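Olley kitchens switch to two-board rule for cut fruit from December

Mon 10 November
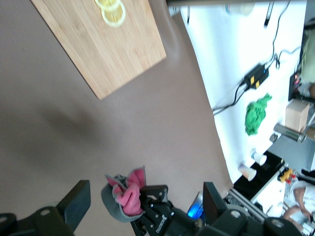
Lemon slices on a bamboo chopping board.

Shared kitchens on the Olley estate will have to keep separate boards for cut fruit and for everything else from the start of December, under revised hygiene terms sent to tenants last week. The terms also set limits on how bamboo and wooden boards are washed, dried and kept, and bring in a replacement schedule for boards of any material.

The change applies to all 43 kitchen units let by Grison, which runs the site. Most are used by small food makers working part days. Pickles, cordials, sauces and baked goods make up the bulk of what leaves the building. Units that only store or pack sealed goods are not affected.

Grison said the old terms dated from when the site had nine units and did not mention boards at all, beyond a line asking tenants to keep surfaces "in good order". The new text runs to four pages, two of them on boards and knives.

The main concern is taste and smell carrying over from one job to the next. Citrus is the usual case. Lemon juice and the oil in the peel soak into the top layer of a porous board, and onion, garlic and chilli do the same. A board rinsed between jobs can look clean and still pass flavour to the next thing cut on it. For tenants making drinks and preserves in small batches, one tainted board can be enough to spoil a run.

There is also the matter of allergens. Celery and mustard are both handled at Olley in quantity, and both must be declared on labels. Under the revised terms a board used for either cannot be used for fruit in the same shift, even after washing. Tenants who handle nuts must already keep a full separate set of tools, and that does not change.

Bamboo and wood remain allowed. An early draft, shown to tenants in the summer, would have permitted plastic only. That was dropped after replies from tenants, several of whom pointed out that a plastic board with deep knife marks is harder to clean than a sound wooden one. The final text treats the materials alike in most respects and judges a board by its condition.

For bamboo the rules are more detailed. Most bamboo boards are made from narrow strips glued side by side. The strips are hard and take up less water than many woods, but the glue lines can open if the board is soaked or put through a hot machine cycle. Once a joint opens, food and water collect in it and the board cannot be cleaned properly. Tenants are told to wash bamboo by hand in hot water with detergent, to rinse both faces, and to stand the board on its edge until dry. It should not be left flat on a wet worktop or placed against a heater.

Oiling is advised but not required. Where it is done, the oil must be food-grade mineral oil, put on thinly and left overnight before the surplus is wiped off. Cooking oils are ruled out on the grounds that they turn rancid in the grain.

Both faces must be treated. A board that takes up water on one side only will cup, and a cupped board rocks under the knife. Rocking boards are listed in the terms as a safety fault and must be taken out of use the same day. A damp cloth or a rubber mat underneath is accepted as a way of stopping a flat board from sliding, but not as a cure for a warped one.

Boards must be marked on one edge as "fruit" or "general". The mark may be burned, stamped or written in food-safe ink, and must still be readable at inspection. Coloured boards are accepted as long as the unit has a key on the wall. Grison had considered a single colour scheme for the whole site but said too many tenants had existing sets that would not match.

Inspection will be every second month, with the first round starting in January. A unit that fails will have seven days to replace the board or boards at fault. A second failure within a year carries a charge of £66, which is meant to cover the cost of a repeat visit.

To spread the cost of the change, Grison has placed a bulk order with Ganik, a catering supplier, for 400 boards in two sizes. Tenants can buy from this stock at cost until it runs out. Both sizes come in bamboo and in white plastic. There is no duty to buy from it, and boards from any source will pass if they meet the terms.

Old boards can be left at the loading bay during December. Plastic ones will go for recycling. Bamboo and wooden boards in fair condition will be passed to Gashaw, a workshop on the north side of the estate, which planes and cuts them down for shelves and small stands. Boards with open joints or black staining should be put in general waste, as the workshop cannot use them.

Tenant replies to the final version have been mostly about space. The smallest units have one sink and a short run of worktop, and a second set of boards has to be stored upright with air on both sides. Grison will allow wall racks to be fitted without the usual permission form, provided the fixings go into the timber rail that runs behind the worktop and not into the wall panels. Racks must be wipeable and must hold the boards clear of the surface below.

A request to exempt units that cut only fruit was accepted in part. Such units need not keep a general board, but the ones they have must still be marked, and the replacement schedule still applies. Under that schedule a board in daily use is to be checked weekly for deep cuts, stains that do not wash out, loose strips and rough edges. Plastic boards must be replaced after 18 months in any case. Bamboo and wooden boards have no fixed limit, and may be sanded back and oiled again as often as their thickness allows, down to a minimum of 12 millimetres.

Knives are covered more briefly. A knife moved from a general board to a fruit board must be washed in between, handle included. Peelers, zesters and hand juicers count as knives for this purpose.

Copies of the revised terms are available from the site office, which will also take orders for boards. Tenants whose agreements come up for renewal before the start date will be given the new version to sign at that point. All others will receive it as a notice of change and need take no action beyond meeting the terms.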